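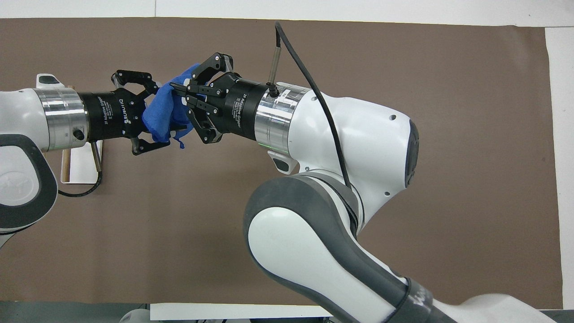
# Folding small cloths so they stay folded

I came to cloth folding late in life, after years of stuffing everything into the drawer under the sink and leaning on it until it shut. My friend Sorcha Gilmartin got me started on this method, and I've hardly changed a thing since (apart from the paper, which I'll get to in a moment).

You'll want a table you can stand at comfortably and a big sheet of brown paper to cover it. Plain wrapping paper is fine. Cloth slides around on a varnished top, and paper gives it just enough grip to lie still while you work. Tape the corners down if yours likes to curl.

## Opening out a crumpled cloth

1. Pick the cloth up off the paper and hold it by two places, wherever your hands happen to land. Don't go hunting for corners yet!
2. Give it a gentle shake and let the loose part hang. A corner nearly always drops to the bottom.
3. Take that corner in one hand, then run the other hand along the hem until you reach the next one.
4. Pull the two corners apart until the edge between them is straight, and lower the cloth onto the paper, far edge first.
5. Smooth from the middle outward with the flat of your hand.

## Folding

Bring the near edge up to the far edge and smooth again. Fold in thirds from the left, pressing each crease as you go, and you'll have a tidy little packet that stands on end in a drawer or a shoebox.

Thick terry cloths are happier folded in half twice, as thirds make them too bulky to stand. Very thin ones, like the Elska dish cloths I bought last April, can take one extra fold.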